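The Second Budget
What a small parts distributor learned before it signed for a two-armed robot

By Armelle Lacroix
27 Dec 2022

When the owners of Huet decided to buy a robot with two arms, they had a price on paper and they believed this was the budget. It was one line in a table. By the time they signed the order, the table had 21 lines, and the robot itself was only the first of them.

I followed this purchase for most of the year, because Huet is the kind of company that seldom appears in articles on automation. It sells spare parts and small appliances to repair shops. The building is old, the ceilings are low, and the work changes every day. There is no long conveyor where the same box passes a thousand times. There are shelves, trays and boxes, and there are people who bend down, lift something, look at it and put it in another place.

The operations manager, Solveig Tran, had written a list of tasks before she spoke to any seller. I think this was her best decision. She did not write "picking" or "handling." She wrote what a person does with the hands: take a large appliance with a smooth surface and lift it over a tray, move it without touching the boxes that are already inside, put small metal parts in rows so that the next person can find them. For each task she noted how many times in a week it was done. The total was 1281.

Two sellers answered her request. Harkeo offered a fixed arm with suction cups, which was cheaper and faster. Tiltonar offered a machine with two arms and hands with several fingers. The fixed arm could do the flat boxes very well. For a tall product with a rounded shell, the seller proposed a special tool, and then a second special tool for the next product. Each of these had its own price and its own delivery time.
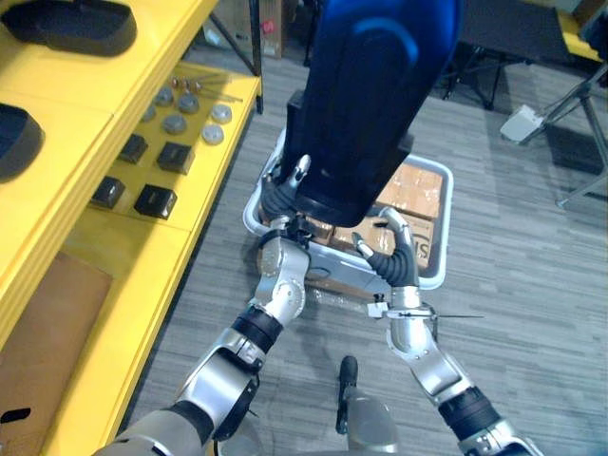
Two hands, on the other hand, are expensive to keep in good condition. Fingers have many joints, and the rubber parts wear out. Solveig asked both sellers for the price of all the parts they expected to replace in the first year, and she asked them to put it in writing. Harkeo sent it in two days. Tiltonar needed three weeks and several reminders, and the amount was higher than she had hoped. She kept it in the table and reduced the money for new furniture.

The furniture question surprised me. I had imagined that the floor and the shelves would stay as they were. But a robot that works near the floor has other needs than a person who works near the floor. It must reach over the rim of a tray, and it must have space for both elbows at the same time. Huet moved one row of shelving, and this took 11 hours of work by two people. The cost was small, but it was in no offer from any seller.

Then came the hours of the staff. A trial is not free, even when the seller lends the machine. Somebody must prepare the objects, put them back after each attempt and write down what happened. Huet reserved 400 hours for this and used all of them before the end of July. The finance side of the company wanted to stop there. Solveig asked for a second period, only for the heavy and slippery products, and she received half of what she asked.

For the integration work, Huet chose Nudow, a small firm that was ready to be paid by task and not by day. The contract names every task from the first list. If a task is not accepted after the trial, it is not paid, and the people in the warehouse continue to do it by hand. The price for each task is higher this way. The owners said they preferred to know the worst case.

I asked Solveig what she would change if she started again. She said she would measure the building first, and she would ask about spare fingers at the first meeting. She would also invite the people from the warehouse floor earlier. One of them noticed during the first trial that the trays were too deep for a hand to come out easily when a box stood close to the side. New trays with a lower rim are now on line 19 of the table.

The machine is planned for the spring. Until then the table stays open on her computer, and line 21 still has no amount. It is the insurance, and the broker has asked for more time.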